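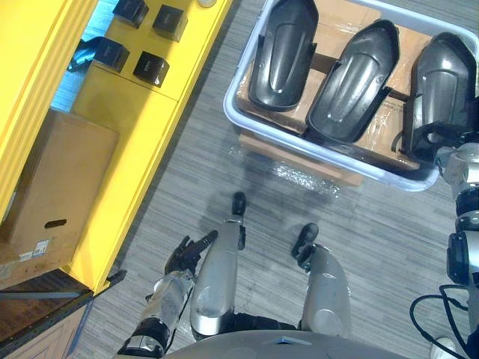

人形机器人遥操作示教作业现场安全检查表(含检查意见)

受检单位:Trevaskis 示教实验室
检查日期:2018年6月26日
检查人:Wubit Tamiru
现场负责人:Mitiku Belay
遥操作员:Shewit Kumsa

一、地面与通道
本项检查机器人周围地面、线缆及物料存放是否满足示教作业要求,依据为《Willilell 示教作业规程》第二章。作业区内除任务所需物品外,不得存放包装材料。灰色料箱旁的地毯上留有一团气泡膜,箱内深灰色壳体与压平的纸板混放,均不符合规程。右臂外侧线缆呈环状垂出,应重新固定,余量收至肘部以上。
结论:不合格,限2日内整改。
意见:气泡膜及纸板应移出作业区;壳体单独装箱,并注明件号。

二、急停与供电
2.1 急停按钮置于遥操作员伸手可及处。合格。
2.2 现场负责人另持一只无线急停。合格。
2.3 急停触发后,双臂保持当前姿态,不得自由下落。合格。
2.4 电池更换记录。缺2月份一页,请补齐。
意见:急停试验应在每班首次示教前进行,不得以上一班记录代替。

三、遥操作示教
3.1 主从手映射在启动前完成零位校准。合格。
3.2 末端速度上限设为500毫米/秒,接近货架时降至50毫米/秒。合格。
3.3 单手任务中,另一只手应张开并停在货架以外,不得握持物品。合格。
3.4 手指进入物体开口后,操作员应先确认拇指位置,再发出闭合指令。 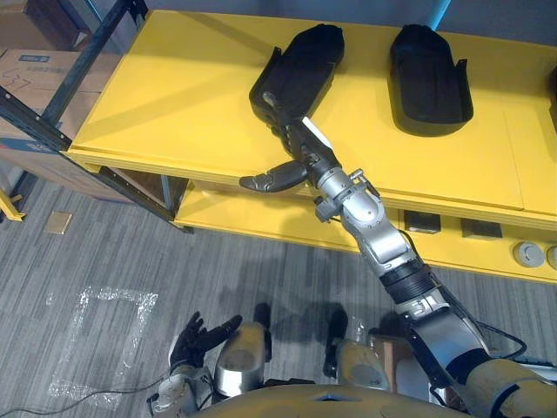

3.5 闭合指令发出后,如手指受力超过设定值的百分之70,应立即停止并沿原路径退出,不得强行抬升。规程已有此项要求,但操作台旁未张贴。
意见:请 Manik 项目组将3.4、3.5两条合并为操作卡,置于操作台正面。
3.6 每条示教记录须注明操作员、任务编号及中断原因。抽查记录中有一条未写中断原因,已当场补填。

四、手把手示教(拖动示教)
4.1 进入拖动模式前,遥操作通道必须断开。合格。
4.2 示教人员只可握持前臂金属段,不得将手指伸入黑色关节段之间。合格。
4.3 示教人员站在手臂侧面,头部不得进入手臂活动范围。
意见:4.3仅作口头说明,未见书面确认。Solange Coste 建议纳入上岗签字内容,检查人同意。

五、货架与任务物品
5.1 黄色货架台面的任务物品应按任务单摆放,非任务物品移至下层。
5.2 货架固定情况。现场未能提供紧固记录,本项暂缓判定。
意见:由 Gillari 维护组补交紧固记录后复查。

六、总体结论
有条件通过。第一项整改完成前,可继续进行低速遥操作示教,暂停拖动示教。复查由 Tolera Gudeta 负责,复查结果附于本表之后。

检查人签字:Wubit Tamiru
现场负责人签字:Mitiku Belay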